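3.2 Household sorting task

Participants worked at a wooden table set up with a trash can lined with a plastic bag. The items to be sorted were ordinary kitchen packaging, such as snack cans and plastic lids, and a white container stood within reach (Figure 4). 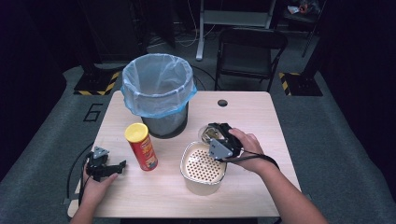 Figure 4. Table layout with lined trash can, snack can and white container.

Sorting rules followed Juntunen and Peltonen. Each session lasted 30 minutes, and 26 participants completed both sessions in March. Lids were scored separately from the cans.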